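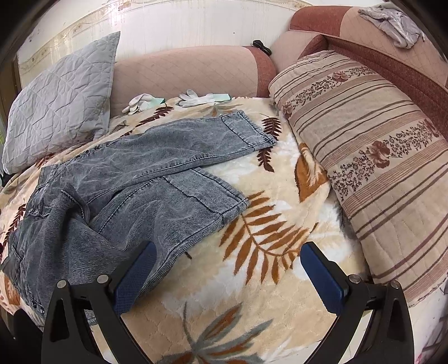

Textured pads vs smooth silicone on the hand-held gripper

Forum > Grippers and End Effectors > Soft goods

tmichailidis
Posted Thursday, April 4, 2019

OK, so I've spent most of my evenings this week picking up laundry on the sofa with a parallel jaw, and I have opinions, and I'd like somebody to tell me which of them are wrong.

Setup: the hand-held Skuvley body, black fingers with the triangle cut-outs, fisheye looking out past the fingertips. I've been swapping between two sets of pads. One is the blue textured pad that's on there now, the other is a smooth silicone pad from Grurer that I cut down myself. Same finger frames for both, you just undo the screws up by the pads and trade them over. Items so far are a pair of gray acid-washed jeans and a pair of work gloves, all of it lying on a fluffy blanket with big fern prints.

I did 30 grabs per pad on the jeans. A grab counts if the jeans come up off the blanket and stay up while I walk to the other end of the room. Blue textured: 4 drops. Smooth silicone: 12 drops. That's a much bigger gap than I expected, because on hard stuff (mugs, remote, a bottle) I couldn't tell them apart at all.

What I don't like about the textured pads is that they love the blanket. If I come in even a little low I get a fistful of fluff along with the denim and the whole bed setup comes up with it. The silicone slides over the pile and mostly leaves it alone. So I'm kind of torn!

Anybody running something in between?

wrenchpenny
Nice numbers, but where on the jeans are you grabbing? Denim is a totally different object at the waistband than it is at the hem. You've got the button, the thick seat seams, everything bunched up at that end, and then the legs folded back are basically two flat slabs. I can believe texture wins on a flat slab. At the waistband I'd bet you don't need it.

tmichailidis
Fair. Mostly waistband, since that's the end closest to me and the left finger naturally ends up over it. I went for the hem maybe a third of the time. I didn't log which drops were which, which I'm now kicking myself over.

mostafa_b
Hi Thanasis, Mostafa Benkirane here, we traded messages in February about the Gaber controller. I'm going to disagree with the whole comparison, sorry.

You're squeezing by hand. When a pad feels slippery you squeeze harder without knowing you're doing it, and when a pad feels grippy you relax. So your test is measuring the pads plus your hand plus how tired you are that evening. I ran the same sort of thing on a motorized jaw with the force limit fixed and the gap between textured and smooth got a lot smaller on heavy cotton. It didn't go away, but I would not have bought new pads over it.

Do it again on the arm with a fixed current and I'll believe you.

tmichailidis
Hi Mostafa! I remember. The Gaber still buzzes, by the way.

I take the point about squeezing, but doesn't it cut the other way? If I squeeze harder on the slippery pads, the silicone should be getting help from me, and it still dropped three times as many.

mostafa_b
Ha. OK, that one goes to you, as long as you didn't do all the silicone grabs last. Did you?

tmichailidis
...I did all the silicone grabs last.

mostafa_b
:)

lowboy_77
Can I put in a word for the background? You're both talking about the pads and I think the blanket is the hard part. A deep cream pile with orange-brown ferns all over it, some of them right next to the jeans hem, is rough on any depth guess you're making from a single fisheye. My arm keeps treating printed patterns as edges. I had it reach for a printed leaf for an entire afternoon. Gray denim on that is probably OK for contrast, but those gloves at the back would worry me. White gloves on a cream blanket, and the only part that really stands out is the mint cuff.

tmichailidis
That is exactly what's happening with the gloves! I grab by the cuff every single time without thinking about it, because it's the bit I can see on the monitor. The crumpled one is easy, there's always something sticking up to pinch. The flatter one is miserable with either pad. I got it 17 times out of 30 on the textured pads and then gave up and went to bed, so no silicone number for that one.

wrenchpenny
For flat stuff on pile, try coming in with the jaw half closed and pushing a little sideways first so the cloth rucks up. If you start with the fingers wide open like you've got them over the blanket there, you have to close a long way and you drag up fluff the whole trip. I use the Pikimska fingers, which are narrower at the tip, and I get away with a much smaller opening.

lowboy_77
Seconding the sideways push, but I hate the Pikimska tips on denim. Too narrow, and the jeans swing around like a flag and twist out. A wide pad holds the fold flat. I went back to wide pads after two weeks and haven't looked back.

wrenchpenny
Two weeks isn't enough time to get used to them. You also run yours way too loose, I've seen your clips.

lowboy_77
I run them how the manual says to run them!

tmichailidis
Please don't fight in my laundry thread, haha.

Here's what I'm going to do this weekend unless somebody talks me out of it. Alternate pads every five grabs so I'm not tired for one set and fresh for the other. Write down waistband or hem each time. Try the half-closed sideways thing on the flat glove. And I'll trim the bottom edge of one pair of blue pads so there's less texture down where it meets the blanket, which might get me the grip without the fluff.

mostafa_b
Trim the tip end at an angle, maybe. If you cut it square you'll make a lip and it will catch on seams. The double stitching at the hem would find it right away. Also please put a number on the blanket pickups. You said it's the main thing you dislike about the textured pads and it's the one thing you didn't count.

tmichailidis
Yeah, OK. Adding a column for fluff.

gripcurious
New here, sorry if this is a dumb question. Do the blue pads get clogged with lint? I only have the smooth ones and I wipe them down with a damp cloth between sessions, but I don't know how you'd clean a textured face.

wrenchpenny
Old toothbrush, dry. Take the pads off first or you'll get lint packed in behind the screw heads.

tmichailidis
Masking tape works for me, press and peel. I haven't tried a toothbrush. Mine picked up a fair bit from the blanket and I only cleaned them once the whole week, so throw that on the pile of things I should have written down.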